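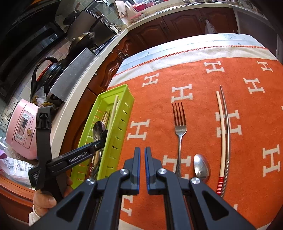
Drying table, station 2: fork, spoon, chopsticks and the green drainer on the orange blanket.

Shared Kitchen Inspection, Stemport House
Part C: Cutlery and drying area
Month: November. Time of check: 21:00
Marks used: OK / Repair / Repeat check

C1. Table cover is flat, with no folds that can tip a cup
OK. The orange blanket with the letter H stays for now. I ask that it is washed at 60 degrees every week together with the dish towels.

C2. Cover is suitable for food tools
Repeat check. A blanket is soft and the forks do not make noise on it, but cloth keeps water inside. Residents should put a clean towel on top before they lay out cutlery. The Skostus wipeable mat is ordered, price 2,110, and it will come with the next delivery.

C3. Metal cutlery: no rust, no bent tines
OK for the fork and the spoon. The fork has four tines. The handle of the fork has decoration, and in such decoration old food likes to stay, so please use the small brush.

C4. Chopsticks are stored in pairs
Repair. On the blanket one ivory-white chopstick is lying beside one silver metal chopstick. I count this as two incomplete pairs. Please look in the drawers of floor 2 for the partners. If they are not found before the next check, both go to the spare box.

C5. Wooden chopsticks: no cracks, no splinters, no black spots
Repeat check. They are kept as a bundle in the green drainer and I did not take out every one. Wood needs air between the sticks. Divide the bundle in two parts and throw away any stick which feels rough on the lip.

C6. Drainer is clean, vents are open
OK. It is the long plastic model with slots in the side walls. Wash it in hot water with soap, also in the corners, and dry it before the cutlery goes back.

C7. No knives left on the drying table
OK.

C8. Cleaning products are kept away from cutlery
OK. The Zanov spray is in the lower cabinet, door closed.

General comment: in the last check C4 was also marked Repair. The replacement budget for this floor is 3,000 and includes the mat.

Copy to: Olatunji Property Office
Next part: D, Refrigerator and shelves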